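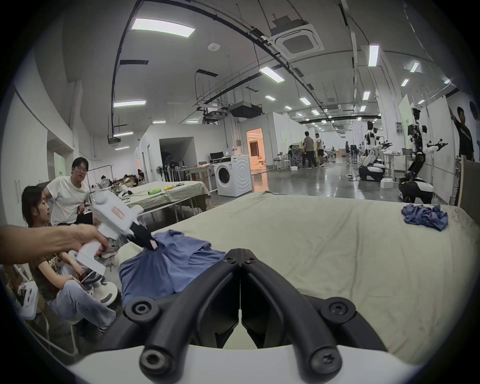 4. Hand-held gripper: setup and care (cloth tasks)

Applies to the Itik two-finger hand unit, both left and right. Written by Candela Prieto for the Geltarbridge floor. Changes go to her, not on sticky notes please.

4.1 Before you start

1. Unit off, cable out. Wait for the light on the handle to go dark.
2. Wipe fingers with a dry lint-free cloth. No alcohol on the pads, it dries them out and they go shiny.
3. Look at the two small screws at the fingertips. Snug, not tight. If one spins freely stop and go to 4.4.
4. Check the bigger fasteners where the arms meet the body. Same on both sides. Any wobble, tighten a quarter turn and check again.
5. Open and close by hand five times. Should feel even the whole way. Gritty = lint in the pivot. Blow it out, don't oil it.

CAUTION: never oil the pivots. Oil gets on the pads, then on the garments, and then the whole batch is no good.

4.2 Zero the opening

1. Plug in, power on. Fingers free, nothing in between.
2. Squeeze the handle till the tips just touch. Hold.
3. Press SET once. Reading should drop to 0.
4. Let go all the way. Reading should come back to 100.
5. If you get 17 or more with the tips closed, the zero didn't take. Repeat from step 2. Three tries max, then tag the unit and swap it.
6. Do the other hand. Each unit keeps its own zero, so dont copy the value over.

Note: squeezing past the touch point bends the tips a little and you get a false zero. Light hand.

4.3 Cloth and table

1. Cover the table before any garment goes down. Pale cloth only, the blue shirts need the contrast.
2. Big folds out, small creases are OK. Don't iron it.
3. One garment in the work area. Spare ones go to the side.
4. Pinch test: close on a single layer, lift a hand's width, hold, release. Fabric should gather toward the tips and not creep.
5. If it creeps, pads are dirty or worn. Clean first (4.1 step 2), test again, then replace.
6. Log pass or fail on the Treseo sheet with the unit number.
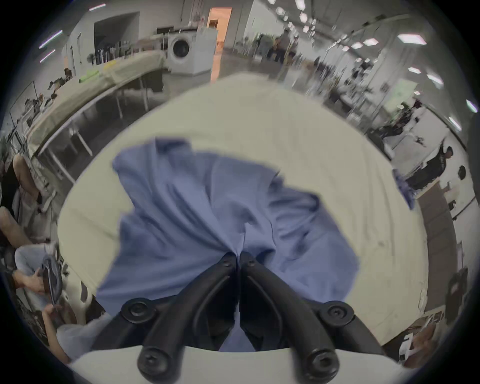 4.4 Replacing the fingertip pads

Pads are good for 400 cycles. We pulled one at 394 last November and it was already lifting at one corner, so look at them, don't only go by the counter.

You need: small hex driver, new pads (Dunstan kit, both sides in one bag), tweezers, a tray for screws.

1. Power off, cable out. Yes again.
2. Lay the unit on its back on the tray, fingers open.
3. Take out the tip screws. They are tiny and the floor is gray, so work over the tray.
4. Lift the old pad from the front edge with tweezers. Don't pry from the side, the finger marks easily.
5. Clean off leftover glue. Dry cloth, patience.
6. Seat the new pad, flat side toward the finger. It clicks when its home.
7. Screws back in, alternate between the two, stop when snug.
8. Always change both pads together. One old and one new gives a crooked pinch.
9. Zero again (4.2). Then pinch test (4.3 step 4).
10. Reset the cycle counter: hold SET until the display blinks twice.

CAUTION: no thread lock on the tip screws. It wicks under the pad and you will not get the next one off.

4.5 Between runs

Fingers open when parked. Closed all night flattens the pads and the first pinches in the morning slip. Cable coiled loose, not wrapped round the handle.

Lint check every time you change garments, both hands. Takes seconds. Most of the bad runs we traced came back to fluff under a pad edge,
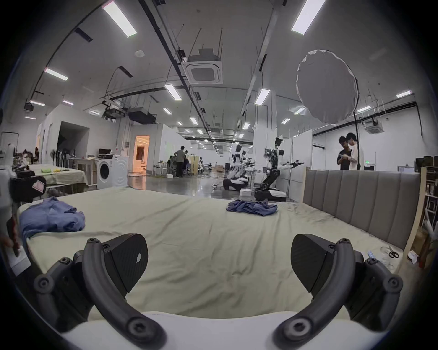

and most of those were on the left unit, which gets set down on the cloth more often. Set it on its back instead, fingers up.

If a unit gets dropped, don't just carry on. Power off, do 4.1 from the top, zero it, pinch test. Write "dropped" on the sheet even if it passes everything. Second drop on the same unit, it goes to Candela.

Spare pads and screws: top drawer, Dunstan bags. When you open the last bag, reorder that same day.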